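Gebrauchte Server in Ravulthorpe: Festplatten raus, Fragen bleiben

13.1.25

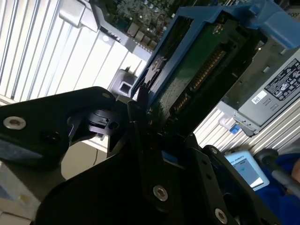
Ravulthorpe. Die Stadt will ihre ausgemusterten Server nicht mehr verschrotten lassen. Die Firma Brereo soll die Festplatten ausbauen, prüfen und zum Teil wieder verkaufen. 492 Laufwerke stehen auf der Liste, die der Stadtrat im Oktober zur Kenntnis genommen hat. Im Rathaus spricht man von einem Gewinn für Umwelt und Kasse. Wie groß er ausfallen soll, steht in der Vorlage allerdings nicht.

Der Ausbau selbst ist der einfache Teil. Die Laufwerke sitzen in Einschubrahmen mit Verriegelungshebel und lassen sich aus dem Gehäuse ziehen. Heikel wird es danach. Auf den Platten lagen nach Angaben der Stadt Bauakten, Gebührenbescheide und der Schriftverkehr mehrerer Ämter. Brereo sichert zu, jedes Laufwerk vollständig zu überschreiben und defekte Exemplare zu schreddern. Ein unabhängiges Prüfprotokoll ist bisher nicht vorgesehen, es soll eine Eigenerklärung der Firma genügen.

Auch die Rechnung überzeugt nur auf den ersten Blick. Pro verkaufter Platte erhält die Stadt 26 Euro, die Kosten für Transport und Löschung trägt sie selbst. Wie viele der Laufwerke nach Jahren im Dauerbetrieb überhaupt noch einen Käufer finden, mochte die Verwaltung auf Anfrage nicht schätzen. Das Konkurrenzangebot des Entsorgers Athanasiadis, der die Vernichtung samt Nachweis pauschal übernommen hätte, wurde nach kurzer Prüfung abgelehnt. Eine schriftliche Begründung liegt der Redaktion nicht vor.

Die leeren Gehäuse gehen nach jetzigem Stand an das Lager Rolasetti. Was dort mit ihnen geschieht, ist offen. Der Vertrag mit Brereo läuft zwei Jahre.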